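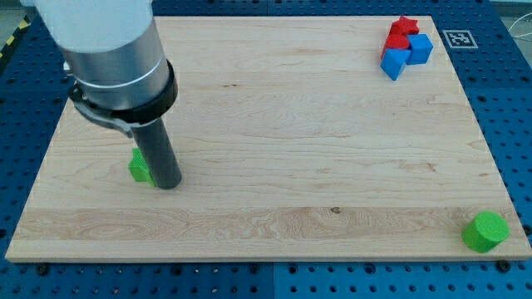
Le plateau en bois clair, posé sur le panneau perforé bleu, avec la pièce verte à gauche et les quatre pièces de couleur au fond.

Portes ouvertes chez Stonutance, en novembre. Je venais pour le bois. Le carton d'invitation promettait « une journée autour du plan de travail et du petit objet », ce qui, dans la bouche d'un fabricant, peut vouloir dire à peu près n'importe quoi. J'ai quand même fait la route, j'ai signé le registre à l'accueil (ligne 29) et j'ai pris un café qui ne mérite pas qu'on s'y arrête.

La première salle est celle des plateaux. Hüsnü Kurtuluş, qui menait notre groupe, a commencé par un discours sur le choix des lames. À l'entendre, chaque plateau est composé à l'œil, pour que les teintes se répondent. Je veux bien. Sur celui de la photo, le fil court bien en long, les tons varient légèrement d'une lame à l'autre, et puis il y a cette bande plus foncée et plus veinée vers l'avant, avec un petit nœud sombre en plein milieu. J'ai demandé si le nœud avait été choisi aussi. Réponse : « Il donne du caractère. » C'est une phrase que j'entends dans tous les ateliers depuis des années, en général devant la pièce qu'on n'a pas voulu refaire.

Cela dit, je ne suis pas contre le nœud. Un plateau trop uniforme me fait penser à un revêtement, et celui-ci a au moins l'air d'avoir été un arbre. Ce qui m'agace, c'est le vocabulaire. On nous a parlé d'érable. La couleur s'en rapproche, je n'irai pas plus loin, et l'étiquette que j'aurais voulu lire n'était pas sortie. Même flou sur la finition : huile d'après notre guide, « huile ou vernis selon les séries » d'après le dépliant. Pour un acheteur, la différence compte.

Le support m'a plus intéressé que prévu. Le panneau bleu, troué régulièrement, déborde tout autour du plateau et sert de base à tous les postes de la salle. Kitolex le vend, paraît-il, en plusieurs formats. On aperçoit deux têtes de vis noires devant le bord du bois. Personne dans le groupe n'a demandé comment le plateau était maintenu, et je regrette de ne pas l'avoir fait moi-même avant qu'on nous pousse vers la suite.

Restent les petites pièces. La verte a une surface un peu granuleuse, qui évoque l'impression 3D, et des faces anguleuses. Les rouges et les bleues étaient regroupées près du bord opposé, serrées les unes contre les autres. C'est gai sur le bois pâle, je le reconnais. Le catalogue Hunari présente la gamme comme un jeu d'assemblage « pour tous les âges », formule que je n'ai jamais vue tenir ses promesses. Et 2000 pièces par série, c'est le chiffre annoncé, sans que j'aie pu savoir combien de modèles cela recouvre.

La deuxième salle, celle des échantillons Ruotsalainen, ne m'a pas retenu longtemps. Références 1187 et 1567 côte à côte sous un néon, impossible de les distinguer. On nous a assuré qu'à la lumière du jour l'écart sautait aux yeux. Il y avait une fenêtre, derrière un store baissé.

Questions finales vers 16 heures, surtout sur les délais. Pas de prix affichés, pas de tarif à emporter. J'ai laissé mon adresse pour recevoir la fiche technique du plateau, avec l'essence et la finition en toutes lettres. Si elle arrive, je compléterai cette page. Pour y aller : parking gratuit derrière le bâtiment, entrée mal indiquée, prendre la porte de gauche.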